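Gripper Comparison Operators, Part Time – Merkirden

Job type: Part time, fixed term
Openings: 7
Hours: 14 per week
Start: December
Location: Merkirden test hall, on site only
Reports to: Mahlet Kahsay, test lead

About the work

Merkirden tests robot grippers for companies that want to know how a product behaves before they buy it in quantity. We don't make grippers and we don't sell them. Customers send us hardware, we mount it, run it through a fixed set of pick and place tasks, and write up the results.

The current project, Grundside, compares grippers and finger designs on small shaped blocks. The shapes are simple, but they cause trouble in different ways. A cube is forgiving. A prism lying on its side can roll out of a narrow grip, and a star has points where most fingers want a flat. We need people to run these tests by hand control and keep careful records while they do it.

You will be driving the arm yourself through a hand controller. Two controllers are part of the comparison, the Ametepe and the Vurnero, and every operator will work with both. We will train you on them. The first 11 hours are paid training and do not count toward test results.

What you will do

Set out the blocks on the board according to the layout sheet for the run.
Drive the arm to each block, pick it, and place it at the target.
Log the result of every attempt, including drops, slips and any attempt you had to abandon.
Change fingers between runs and check the collar screws with the torque driver.
Fill in a short form after each block of runs on how the controller felt to use.
Stop the arm and call the shift lead if anything sounds or moves differently from what you are used to.

A normal shift is about 25 runs. Some shifts will be slower, especially after a finger change, and that is fine. Please do not rush to make up the number. A run that was done in a hurry and logged badly has to be thrown out, and then somebody does it again.

What we need from you

Steady hands and good close vision, with or without glasses.
Patience with repeated work. You will do the same pick many times in a shift.
Clear written English for the log. Spelling does not matter much, but the notes have to make sense to someone who was not there.
Ability to sit or stand at a bench for up to two hours at a time, with breaks.
Age 18 or over.

You do not need a degree, and you do not need to have used a robot before. People who have worked in assembly, sewing, dental labs, kitchens or packing have done well on earlier projects. If you have experience with robot arms, please tell us which ones. We try to put a mix of new and experienced operators on each shift, and we report their results separately.

We can't take anyone who currently works for a gripper or controller manufacturer, or who has done so in the past year.

Pay and conditions

Pay is hourly and the same for all operators, new or experienced. The rate is given in the application pack. You are paid for scheduled hours if the equipment is down, as long as you stay available on site. Shifts are morning or afternoon, and you can state a preference. We don't run evenings.

Speed and success rates are used to compare the hardware. They have no effect on your pay or on whether you are asked back. Your name does not appear in the customer report – operators are listed by a letter.

Safety glasses are provided. Please wear closed shoes and keep long hair tied back. No rings, bracelets or loose sleeves at the bench. The arm runs at reduced speed during hand control and there is a stop button within reach of every operator position. You will be asked to use it during training so that you know how it feels.

How to apply

Send a short note saying what kind of work you have done with your hands and which shifts would suit you. A resume is welcome but not required. Put "Grundside operator" in the subject line and send it to the hiring address in the application pack, which is available at the front desk or from the jobs page.

Minoru Ueda reads all applications and will answer any questions about scheduling, parking and access. The test hall is on the ground floor with step-free entry. If you would need a change to the bench height or the seating, mention it in your note so it can be set up before your visit.

Applicants we want to meet will be invited for a one-hour visit, which is paid. You will see the test hall, try each controller for a few minutes, and place a few blocks with the arm. We are not scoring you on how many you get right. We want to see how you handle the controls and how you write up what happened, including the attempts that went wrong.

Applications stay open until all places are filled. If the places are gone when you write, we will keep your note for the second phase unless you ask us not to. The second phase uses the same tasks with softer blocks and a different set of fingers, and the hours will be the same.
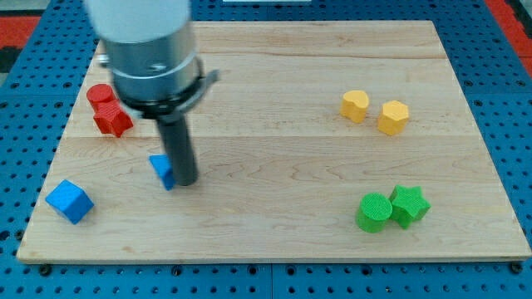

Operators who complete the first phase will be offered places in the second before it is advertised. You don't have to decide when you apply. Mahlet Kahsay will ask each operator near the end of the first phase, and anyone who says no can still be contacted about later projects.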